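Home | About | Our Work | Reports | Contact

Filed under: Grant Reports, Housing

Gudness Housing Trust
Progress report to the McKinnon Fund, 26 March 2021

The grant supports repairs in 80 homes for older tenants on the Pullel estate. Work restarted in January and 60 homes are now finished. A further two are awaiting a final visit from the surveyor.

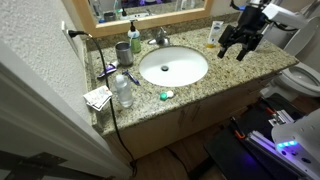 Spending stands at 74 per cent of the award. Getier, the heating contractor, has held its prices to the end of the contract, but the cost of timber has risen and we have moved money from the training budget to meet it.

Tenants asked for longer notice before each visit - letters now go out a fortnight ahead. We request the Fund's consent to carry any unspent balance into the next quarter.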